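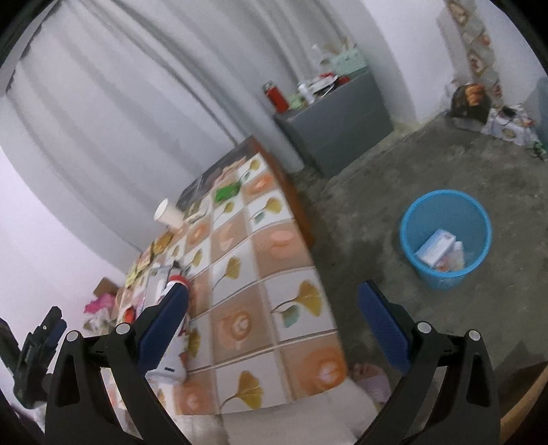 Re: [kitchen-textiles] getting wax and oil out of printed tablecloths
Rafail Balaskas
9 May 2023
3 min read

Sorry for slow reply, been away and then the boiler went. Quick answers between other jobs, will do it properly when I've got a minute.

Annick Carré wrote:
> Hello all. I have inherited six printed cotton tablecloths from my
> aunt, two of them bought in Chiba when she was working there, the rest
> from markets all over. Most have old oil marks, the yellow sort that
> have been through the wash and come out again. One has candle wax,
> red, a whole puddle of it. I have tried the iron and brown paper and
> now there is a pink shadow. I don't want to lose the print. Two of
> them have a border that looks as if it might run.
>
> Also – storage. Folded or rolled? My aunt folded and every crease is
> now a brown line.
>
> And does anyone still use the Zimis powder that Isamu wrote up last
> September? I can't find his message in the archive.

Right. Old oil first.

Yellow marks that have been washed and ironed over for years are a different thing from a fresh splash. Hot wash won't shift them. Washing up liquid, plain one, worked in with a finger from the back of the cloth, leave it an hour, rinse, do it again. And again. I had a round one that took four goes over a weekend. Don't scrub the printed side, you get a pale fuzzy patch and then you've a new problem.

Test the border before any of this. Wet white rag, press it on a corner for a minute, look at the rag. If there's colour on it stop there and write back to the list, Kibet knows much more than me about dyes that run. He'll want to know whether the colour goes right through to the back or just sits on top, so look at that first and save him asking.

Wax. The iron got the wax out but melted the dye further in, which is your pink shadow. Very common with red candles, less so with church ones. Scrape and freeze first next time, iron last and only barely warm. For what's left now, surgical spirit on cotton wool, dab, change the cotton wool every time it picks anything up. With a clean towel folded underneath. Windows open. Nowhere near the hob. Test that on a corner as well, some prints hate it.

If the shadow won't go after a few tries I'd leave it be. Put the fruit bowl there.

Soaking – temperature. I do 30 or under for anything printed I don't know the history of. Kazuhiro Noguchi goes cooler still and adds a splash of white vinegar to the last rinse, he has older cloths than any of us so maybe listen to him. For the pre-rinse with vinegar he uses 50 and 50 with water on rust spots only, not all over. I've tried it on one rust spot and it faded to a sort of tea colour. Better than it was.

Storage. Rolled, every time. Cardboard tube, acid free tissue round the tube, cloth, more tissue on the outside. If you've no room to roll then fold loosely with tissue stuffed in the folds and refold along diferent lines a couple of times a year. The brown lines are partly dirt and partly the shelf, bare wood does it. Line the shelf. Mine come from Eltulska, the tubes I mean, they do a bundle of 22 which is silly for one person so ask if anybody wants to split. I've got three spare if you pay the post.

Zimis powder – yes Isamu Morikawa did write it up, subject line was something like "grey linens" which is why you can't find it, nothing about stains in it at all. Search his name. Short version: good on whites, he wouldn't put it on a print and nor would I. Ument do a milder one, I've only used it on napkins. Fine on napkins.

Drying – flat if you can, out of the sun, face down on towels. Pegged out wet they stretch at the corners and you'll never get the squares straight again on a checked one.

Is any of them lined? Or got an oilcloth backing? If so ignore most of the above and tell us before you wet it.

More later, got to go and let the plumber in.

Rafail

PS Kibet, do you still have my drying rack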